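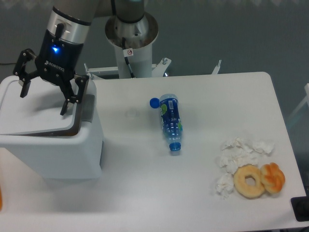
**kdoucet**
My question is about plastic bottles and which bin they go in, with the cap or without. We moved our craft room around in March and now I have one white bin with a dark rim standing at the left side of the white table, and everything ends near it but not in it. Look at the bottle with the blue cap, lying on its side with a blue ball touching it. This is how my table looks most days. In my old town we had to take off the cap and put it in another bag. The leaflet from Gedon, who collect here, says only "clean bottles". I don't want to do it wrong for the whole street.

**tamsin_y**
Cap on. Empty it, squeeze it a bit, screw the cap back. Loose caps are so small that they fall through the sorting machines and go to the trash. That is what they told us when we visited the plant in Ollow.

**SoledadC**
I must disagree with tamsin_y. In my building it is cap off, and there is a paper on the wall which says so. If the cap is tight, the air stays inside and the bottle cannot be pressed flat. I keep the caps in a jar and bring them to the school. Last year we collected 1,178 of them for a mosaic.

**tamsin_y**
A jar is fine if somebody really uses the caps. But most people take them off and throw them in the same bin, and then it has no sense. Your paper on the wall, how old is it? Ours was changed and the old one stayed up for a long time.

**SoledadC**
It is from before I moved in, so you may have a point. I will ask. I still think a bottle with air in it takes too much space.

**kdoucet**
And the label? Mine is blue with some green and white on it, and it does not want to come off in one piece. I soaked one in warm water for 28 minutes and the glue was still there.

**b_oyewole**
Leave the label, please. I did this work with labels for a whole winter – nobody asked me to. For the table, my advice is to move the bin to the side where your hand is when you finish drinking. I am right-handed, my bin was on the left, and every evening there were bottles lying everywhere. Also a ball should live in a drawer or in a bowl. It rolls, and then you are under the table looking for it.

**kdoucet**
I am right-handed also! I will try to move it. The ball has no drawer for now. Thank you to all, I go with cap on until Gedon writes back to me.

Comments (3)

Keisha A.: Same problem with us. We bought a Cokau box with a lid, and the lid made it worse, people put the bottles on top of it.

Guest: Call the collection office, every town has its own rule. It took me 9 minutes on the phone.

SoledadC: I asked about the paper. It is old. They will hang a new one – cap on.

We use cookies to remember your settings and to count visits. By continuing to read you agree to this. Accept | Settings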